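Chapter 6
Gears and Small Motors

A small DC motor turns fast and pushes weakly. Connect one straight to a wheel and it will often stall as soon as the model has any weight on it. Gears fix this by trading speed for turning force, which engineers call torque. This chapter covers how to choose a gear ratio, how to mount a motor so the gears mesh properly, and how to tell from the sound of a gearbox that something is out of line.

The trade is simple to work out. Suppose the gear on the motor shaft has 18 teeth and the gear on the axle has 36. The ratio is 2 to 1. The axle turns once for every two turns of the motor, and it turns with nearly twice the torque. The missing part goes to friction between the teeth and in the bearings. Adding a second pair of gears multiplies the two ratios, so two 2 to 1 pairs give 4 to 1.
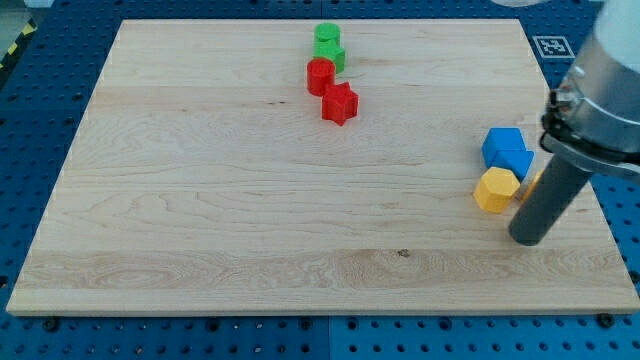 Mounting matters as much as the ratio. Gears that sit too close will bind, and gears that sit too far apart will skip teeth under load. The safest way to find the right spacing is to lay the parts out flat and slide the motor until the teeth run with a little play - the thickness of a sheet of paper is enough. A bench top with regularly spaced holes, like the blue one under the maple board, can save time here if the holes match your screws, because a motor bracket can be bolted down for testing and moved again later. Mark the final position on the chassis before drilling. If the chassis is wood, drill a pilot hole first and keep clear of knots, which are harder than the wood beside them and can push a small drill bit sideways.

The project for this chapter is a winch car designed by Haruna Minami and Vilgot Eide for the Skutance model club. It uses one motor, two pairs of gears and a drum wound with string. In the first tests the car pulled well but drew so much current that the battery pack was flat before lunch. Eide changed the ratio, and Minami replaced a bent axle. Both changes are included in the plans in Section 6.4.

Before you start, review these terms from Chapter 5: shaft, bearing, stall current, no-load speed. You will also need a ruler marked in millimeters and a multimeter.

6.1 Counting Teeth and Finding the Ratio

Start with the driver, the gear fixed to the motor shaft. Put a dot of ink on one tooth and count from there until you reach the dot again. Do the same for the driven gear. Divide the second number by the first and write the result in your build notes.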